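The Peach on the Saucer

By the time Ailbhe Sheehan got the yellow-green cloth to lie the way she wanted, it was past four in the afternoon and she had eaten nothing since a piece of toast at home, standing up, with her coat half on. She didn't mind. She liked a cloth. Her mother had been a great believer in cloths, and used to say you could put a cloth over a packing crate and serve the bishop off it, and once, during the summer the kitchen floor was being redone, she very nearly had.

The story was that somebody had to write the September piece for the newsletter, and it was Ailbhe's turn, and she had promised Niamh Mac an tSaoi a story about tidying. Niamh ran the newsletter the way other people run a bakery, up early and slightly cross, and she had said, "Tidying? For five pages?" and Ailbhe had said yes, tidying, and then gone home and worried about it through supper and most of a television program.

What she had was a room. It was a long room, with pipes running along under the roof and fluorescent lights that made everybody look as though they were getting over something. It had been used by so many people for so many purposes that the shelves had given up trying to be any one kind of shelf. You would find boxes there, and bottles, and cables that belonged to things long since carried off, and a kettle from Brennan's with the price sticker still on the bottom. Every September the room was put straight, and every October you couldn't tell.

"Start with the table," said Evander Yule, who was passing with a broom.

"I was going to start with the shelves."

"Everybody starts with the shelves. That's how you end up at nine at night sitting on the floor reading an old phone book." He leaned on the broom, which meant he was going to stay a while. "You clear one table. You put something nice on it. Then wherever you look, all evening, there's one thing that's finished."

So she had cleared the table and found the cloth and shaken it out by the door (it smelled of cedar and a little of onions), and then she stood there wondering what the something nice might be. She thought of flowers. There was a Flurora on the corner that sold bunches wrapped so tightly in paper you felt you were carrying a baby. But flowers wanted water, and water wanted a vase, and a vase would mean the shelves after all.

It was Tarcísio Conceição who solved it. He had come straight from work with a bag of peaches, because his sister's tree had gone mad this year and the whole family was leaving peaches on people like a debt. He picked through them for the reddest and roundest, polished it on his sleeve, and held it out to Ailbhe across the cloth.

"For your table," he said.

"It'll roll off."

"Then give it a plate! In my grandmother's house a peach had its own plate."

She went and found a saucer, a small white one, the last of a set, and put the peach on it. She stood back, and came forward and moved it an inch, and stood back again.
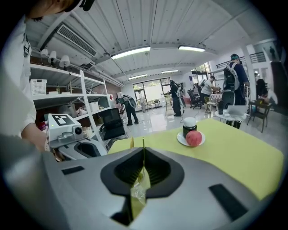 The Jenley Street Writing Circle | Members' Stories

It was ridiculous how much good it did. All around her people were bending and lifting, and the big white shelving unit along the wall was as full as it had ever been, with its white basket riding up on top, and still her eye kept going back to that one round red peach. The jar had been her own idea. It was dark glass with a white lid, and she had set it down there for a moment while she looked for somewhere better, and then she couldn't think of anywhere better, so it stayed.

"What's in the jar?" asked Nuala Ó Dálaigh, arriving late, as she always did, and already taking off her scarf.

"I don't know. I haven't opened it."

"You haven't opened it?" Nuala had never in her life left a jar alone. She had once opened every tin in her aunt's pantry on a wet afternoon and had been obliged to eat a great deal of rice pudding. She picked it up and held it to the light, and tilted it, and listened to it. "Could be buttons."

"Could be nails," said Evander.

"Could be coffee," said Tarcísio hopefully. "The good one, the Bolletti."

They all three looked at Ailbhe then, as if it were up to her, and she supposed that it was. She thought of her five pages. She thought of Niamh with her pencil. If they opened the jar, then the story would be about whatever was in it, buttons or nails or coffee, and she would have to go and find out about buttons, and whose coat they had come off, and why that person had kept them all that time. It might be a very good story. It might well be better than the one about tidying. But she was tired, and it was nice standing there with the three of them.

"Put it back for now," she said. "Just behind the peach. A bit to the left."

Nuala put it back, with a sigh you could have heard in the next county, and rolled up her sleeves, and asked where she was wanted. Ailbhe pointed her to the bottom shelf. Evander took up his broom again. Someone over by the window was humming a tune with most of the notes missing, and Tarcísio went off down the room with his bag, handing out peaches to everyone he came to, whether they had a hand free or not.

They kept at it until well after dark. The shelves got done, in a way. Evander found the phone book and sat down with it on an upturned box, and read out the names of all the plumbers, and Niamh, who had only stopped by to ask about the five pages, stayed to hear them and ended up sorting bottles by size.

When it was time to lock up, Ailbhe went back to the table for her coat. The saucer was there, with a peach stone on it, very clean. The jar was gone altogether, and so was Nuala, and from the street outside, past the big glass door, came the small hard sound of somebody struggling with a lid.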